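## 4. Programming Practice at Small Music Festivals

The organizations in this study book between nine and thirty acts a year, mostly instrumental rock, free jazz and electronic music. This section deals with how a bill is put together once the venue has been hired. Ticket pricing is treated in Section 5.

### 4.1 Order of Performance

Interviews with bookers showed wide agreement on one matter: the running order is settled late, often in the final week, and is changed more often than the printed program suggests. At Fludance, a one-day event held each August, the order announced to ticket holders matched the order performed in only one of the editions for which we hold records. Changes were usually small. Two acts traded places, or an opening set was shortened so that a longer piece could be played in full later in the day.

Bookers gave different accounts of what the order is meant to achieve. Some place the loudest act last as a matter of course. Others prefer to end with a solo performer, in part for practical reasons, as a single player can be moved on and off a stage quickly when the house has a strict closing time. At Siradeck, which runs 3 stages in one building, the main concern is the sound that travels between rooms. Quiet acts are never placed opposite a drum-led group, and the schedule is built outward from that rule.

Length of set is a further point of difference. Groups that perform long written works ask for at least an hour, and a festival that agrees to this must drop another act or start earlier. Siradeck has chosen to start earlier. Its first set now begins before noon, and attendance at that set remains low compared with the evening – a cost the organizers told us they accept.

### 4.2 Change of Venue

Moving from one hall to another affects programming more than we had expected. Odico spent its early years in a room licensed for 700 people and then moved to a hall that holds 2000. The larger hall made it possible to invite overseas headliners, but it also altered the lower part of the bill. Local groups that had filled the smaller room on their own were now heard as support acts, with shorter sets and less time to check their sound. Several declined to return.

Odico answered this by setting up a second evening in its former room, under the name Puma. The Puma evening has no headliner. Acts are listed in alphabetical order, all are paid the same fee, and each plays for the same length of time. Musicians spoke warmly of the format in interviews. Sales were slower than for the main event, and most tickets were bought at the door by people who had already attended Odico in the past. We take this as a sign that the audience for the second evening is largely drawn from the first, though our survey did not ask the question directly.

### 4.3 Hospitality and Touring Conditions

Visiting musicians were asked to rate the conditions under which they performed. Stage sound and punctual payment were rated as most important, as earlier work would suggest. Lodging came next, ahead of catering and travel within the city. Performers on long tours, in particular, drew a line between hotel rooms and the spare rooms offered by organizers. The spare rooms were seen as friendlier but harder to rest in, and opinion was divided on which was better before a show.

Smaller items also appeared in the written comments. Respondents mentioned late check-out, a place to dry clothes, a kettle, and basic toiletries for those whose luggage had been delayed. These cost little in comparison with flights and equipment hire, yet only a minority of the festival budgets we examined had a line for them. 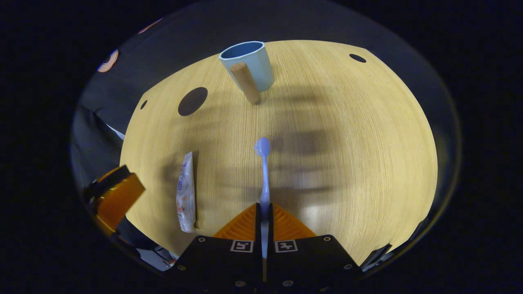

**Figure 3.** Toothbrush, toothpaste and cup on a round wooden table.

Written agreements rarely cover such matters. Of the contracts made available to us, most state the fee, the set length and the stage equipment in detail, and then refer to lodging in a single sentence. Siradeck is an exception. Its agreement has a separate page on lodging, last revised on 6/5/20, which names the type of room, the hours of access and the person to call if something is missing. Musicians who had played there rated their lodging above the average for the study as a whole.

### 4.4 Limits of the Interview Material

The interviews were held with people who still work in festival programming, and those who have left the field are not represented. The accounts of early editions rest mainly on memory and on posters, which list the planned bill and do not record late changes. Where a poster and an interview disagreed, we have followed the poster for names and the interview for the order of sets. Fee levels were given to us in confidence and are reported only in grouped form in Section 5.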